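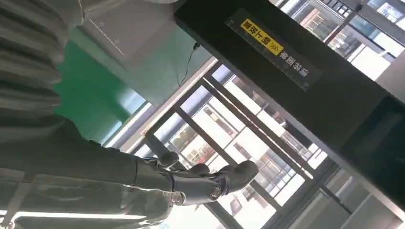 Plastic Bag and Film Collection: Frequently Asked Questions

Town of Trimwood, Department of Public Works
Last revised April 19, 2020

The following answers apply to residents of Trimwood and of the Cunness district. Businesses and landlords with more than four dwelling units should refer to the Commercial Waste Rules, available at the Revton Road office.

What is collected under this program?

The program accepts clean, dry plastic bags and film. This includes grocery and retail bags, bread bags, dry cleaning covers, newspaper sleeves, the outer wrap from paper towels and bottled water, and plastic mailing envelopes with no paper layer. Printed bags are accepted in any color. Remove receipts, paper labels, drawstrings, and rigid handles before placing bags in the collection.

What is not accepted?

Please keep the following out of the collection:

Frozen food bags and pre-washed salad bags
Chip bags and candy wrappers
Cling wrap used on food
Bags marked compostable or biodegradable
Pet waste bags, used or unused
Tarps, pool liners, and shower curtains
Padded envelopes

Items on this list belong in household trash. Tarps and pool liners longer than four feet must be cut down or scheduled as bulk items.

How can I tell whether a bag is the right kind of plastic?

Press a thumb into the film and pull gently. Film that stretches is generally accepted. Film that tears sharply, or that is silvery on the inside, should go in the trash. Many bags also carry a 2 or a 4 inside the recycling symbol, and both are accepted. 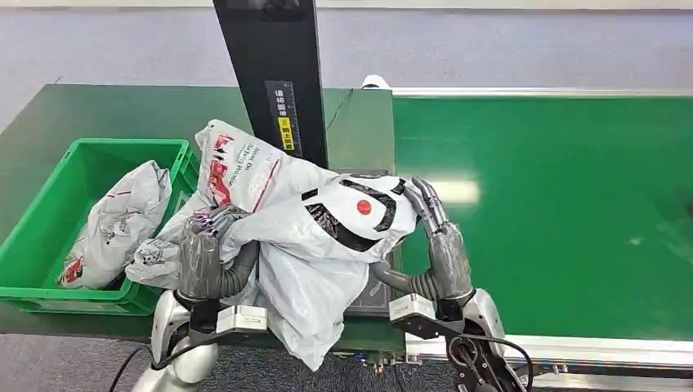

May I put plastic bags in my curbside recycling cart?

No. Loose bags wrap around the sorting equipment at the transfer station, and the line must be stopped to cut them free. The same rule applies to recyclables tied up inside a bag. Bottles, cans, and paper should go into the cart loose. A cart found to contain bagged material will be tagged and left at the curb. After a second tag, the household will receive a written notice.

Where do I take my bags?

There are 17 drop-off bins in the program. Bins stand at the Revton Road office, both public libraries, the Cunness Community Hall, all three fire stations, and participating grocery stores. A full list is posted at each library desk and mailed with the February water bill. Bins at town buildings are available only when the building is open. The bin at the Ngui Street parking lot was withdrawn last year and will not be replaced.

How should I prepare the material?

Shake out crumbs and let any damp bags dry completely. Place all of your film inside one larger bag, press out the air, and leave the top untied so that staff can check the contents. A kitchen trash bag is suitable as the outer bag – it will be recycled with the rest. Bags that smell of food or contain liquid will be refused.

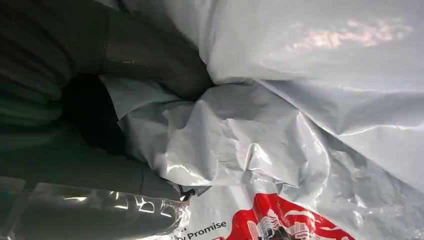 Is there a limit on how much I may bring?

Each household may leave up to four full kitchen-size bags per visit. Larger amounts, such as furniture wrap after a move, should be brought to the Revton Road office during counter hours and handed to an attendant. Please do not leave bags on the ground beside a full bin. This is treated as littering under the town code.

Is there a charge?

There is no charge to residents. The program is paid for through the general solid waste fee, which appears on the quarterly water and sewer bill. Residents of the Cunness district pay the same fee under the current service agreement.

What happens to the material after it is dropped off?

Town crews empty the bins and take the film to the transfer station, where it is checked by hand and pressed into bales. A finished bale weighs 700 pounds. Bales are held under cover until there are enough for a truckload, then sold to a processor. The town shipped 194 bales last year. Income from the sale is returned to the solid waste account.

May a school or club host a bin?

Yes. The host must provide an indoor location near an entrance, name one contact person, and agree to report a full bin within one business day. Hosting is for a period of one year and may be renewed. Application forms are available at the Revton Road office – please allow four weeks for a reply.

How do I report a full or damaged bin?

Call the Public Works counter and give the number printed on the front of the bin. Messages left after hours are answered on the next business day. Reports about bins inside grocery stores should be made to the store's service desk.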